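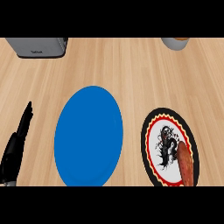 Máté Lakatos wrote to me after the last post to say that I should stop weighing my flour on the bathroom scale and buy a proper one before I complain about bread again. He was right, and I bought one. It cost less than two bags of the good flour.

For anyone who missed the last post, I have been trying to bake all our bread at home since September. We used to buy a sliced loaf every few days and throw out the heels. I wanted to see if I could keep up with a family that eats toast in the morning and sandwiches at noon, with a job in between.

The first month was mostly bricks. I was measuring by the cup, and my cup of flour was a different cup every time depending on how hard I dug into the bag. With the small scale I use 600 grams of flour for one large loaf and I get the same dough every time. It still comes out a little different because the kitchen is colder some days, but I can tell what changed.

What I do now is mix the dough after dinner. Flour, water, salt, a small pinch of yeast. I stir it with a spoon until there is no dry flour left, put a plate over the bowl and go wash up. Before bed I fold it over on itself a few times. It sits out overnight and goes in the pan at seven, while the coffee is on. If it has risen too far, I knock it down and give it another hour. If it hasn't risen enough, I leave it and have oatmeal.

I gave up on round loaves. They look nice but they make terrible toast. The middle slices are too wide and the end slices are too small to bother with. A plain metal loaf pan does the job. Mine came from my aunt and the corners are black.

The other thing I had wrong was slicing. I cut the bread warm for weeks because the smell was too much for everyone, and it gummed up and tore. Now I make them wait until it's cool all the way through. Then I slice the whole loaf at once and freeze half, with a bit of wax paper between every couple of slices. Frozen slices toast fine straight from the bag. They need a little longer.

Hamish Pirihi asked in the comments about whole wheat. I've tried it twice. All whole wheat was too heavy for the kids, but swapping in 180 grams and keeping the rest white was fine, and they finished it. You need a splash more water. I haven't measured the splash.

I also tried a loaf with oats and honey, and the crust went very dark before the inside was done. It set off the smoke alarm on a Thursday night with my in-laws over. We cut the crust off and ate it with soup. I would make it again with foil over the top for the second half.

We still buy hamburger buns. I made those once and they took all of Saturday.

Next I want to try rye, if I can find a small bag of it. The store near us only carries the big one and I don't have anywhere left to put it.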